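Covering and marking out a workbench top
Workshop tips: benches and storage

Cardboard is a cheap sacrificial surface for a bench used for sorting and light assembly. It takes glue, scuffs and pen marks, and comes off in one piece when worn.

What you need
Double-wall cardboard, brown, unprinted side up
Cloth or vinyl tape in a dark colour, such as Lerham blue
Steel rule, chalk line, trimming knife
Open-fronted parts bins
White paper or thin card for lining

Laying the board
1. Clear and degrease the bench top.
2. Lay the sheet with the flutes running front to back. Leave 60 mm spare at each edge and trim after fixing.
3. Butt the joints. Overlapped joints lift and catch small parts.
4. Cut round fixed plates and feet, or lay the board first and bolt through it. Bolts through cardboard need retightening after the first week.

Marking the grid
Strike the lines before taping. A bench 2,000 mm long divides well into five columns. Run all lengthwise strips first, then the cross strips. Press down from the middle outwards. Small wobbles in the tape do no harm on a sorting bench. Stray offcuts of tape should be lifted with the knife tip held flat.

Placing and lining the bins
Set the bin so that its open front faces the hand that empties it. Where a belt feeds the bench, stand the bin square to the end of the belt. A white liner makes small items easier to see against blue plastic. Cut it slightly under the size of the floor so that it lies flat.

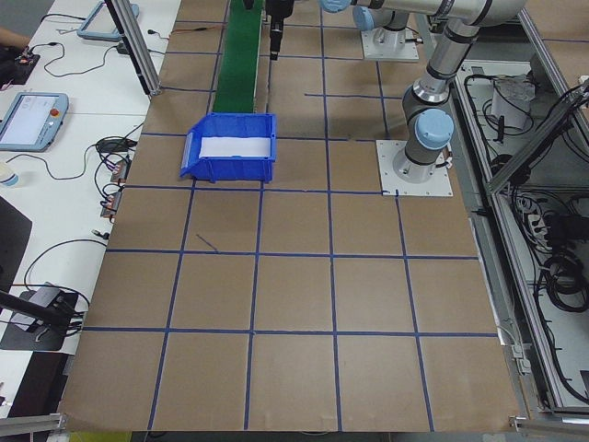
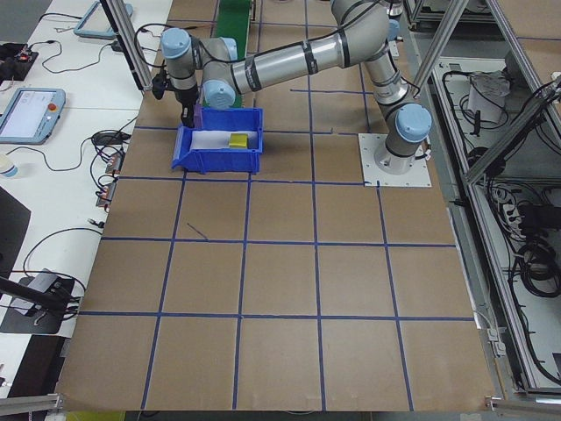
Blue bin with white liner at the end of the green belt, on taped cardboard.

Replacing the surface
Renew the board when the top ply starts to tear. Score along the tape lines, lift in strips and scrape off any residue with a plastic blade. Keep one trimmed sheet as a template for the next.

Tip on trimming round bolt holes supplied by Pao-chu Tai.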